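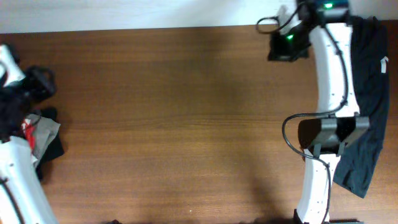

02/09/2019

Went to see Oltar last night, finally, after Yesenia Flores had been on at me about it since it opened. I've had a whole night and most of a morning to think it over and I still can't decide if I loved it or if I was just in a good mood (there was a very good sandwich beforehand, which I'll get to).

So, the movie. A woman in her fifties goes back to the town of Rarnasberg, up in some mountains, to sell her father's movie theater. The theater hasn't shown anything in years. She keeps meaning to call the buyer and keeps not calling him, and for the first 15 minutes that's pretty much all there is – she walks from one room to another, she sits in different seats, she tries the lights. I could hear the man behind me breathing through his nose the way people do when they want their money back. But I was in! I was so in. There's a shot where she lifts the cover off the old ticket machine and just looks at it, and the sound of the street drops away, and I got goosebumps on my arms in a theater that was way too warm for goosebumps.

Then the brother turns up, and I had a harder time. He's played very big. Every line comes out like he's been saving it up for a week. Yesenia says that's the point, he's the one who left and made a show of himself and he doesn't know how to be in a room with his sister without performing. Fine. I can see that. I still wanted him to go sit in the car. There are two long fights in the kitchen and I could have lived with one, and the second one has a broken plate in it, and I am so tired of broken plates in movies about families.

What saved it for me was the projectionist. He's maybe four scenes all told, an old guy with a bad hip who still has his keys and lets himself in at night, and he never gets a speech. You wait for the speech and it doesn't come. He fixes a seat. He asks her if she's eaten. When she does sell the place (that's not a spoiler, it's on the poster practically) he hands the keys over and then has to ask for them back so he can get his coat, and the whole row was gone, me included, Liya included, and Liya Chala doesn't cry at anything. She slept through the end of the one with the dog.

We all went for coffee after and had the argument properly. Alun Rees thinks the ending is a cheat. He wanted to see the building come down or see it turned into a furniture store or something, and what you get is her on the bus with the sun on her face and a song. He said the song was doing all the work. Liya said songs are allowed to do some work, that's why people pay for them. Then Alun started in on how it isn't a patch on Vollo, which is the director's first one and which none of us have seen except him, so he always wins that one. He says it's got the same bus in it. I said bring it over then, and he said he would, and he's been saying he would since June.

Pongsak Mahawong was the surprise. He hardly said anything through the whole coffee and then right as we were putting our jackets on he told us his aunt used to sell tickets at a place like that, one screen and a curtain that stuck, and he'd spent most of the movie looking at the carpet. The carpet! He said they got the carpet exactly right, the way it's worn pale in front of the candy counter and still bright red along the walls. I hadn't looked at the carpet at all. Now I want to go again just for that, and I think I might, if the 2 o'clock show is still on next week. Gwilym Nicholas missed it with his back so maybe he'd come along if the seats on the aisle are free.

Oh, the sandwich. The deli next to the theater has changed hands and it's called Ahmadpour now and they do an eggplant one with pickles that I'd honestly cross town for. I ate it too fast standing up by the posters and got oil on my good scarf. Soaked it in the sink when I got in, and I'll see how it looks when it's dry.

I looked up the music when I got home, which was a mistake at that hour. The song on the bus isn't on the soundtrack. Everything else is, the piano thing from the lobby, the radio jingle, even the brother's awful singing in the shower, but no bus song. I played the piano thing over and over and went to bed with it stuck in my head, and it was still there when I woke up.

Reading back what I've written, I guess I did love it. I'd cut the second fight and take the brother down a few notches and leave everything else alone. The mother is hardly mentioned and I keep coming back to that too. There's a photo of her in the office, and she's laughing at somebody standing just outside it, and neither of the kids ever says a word about her. Yesenia thinks she was the one who ran the place, really, and the father just had his name over the door. I don't know where she gets that from but I want to watch for it.

Need to call Gwilym before supper and ask about his back. And get Alun to put Vollo in his bag by the front door tonight, so he can't forget it again.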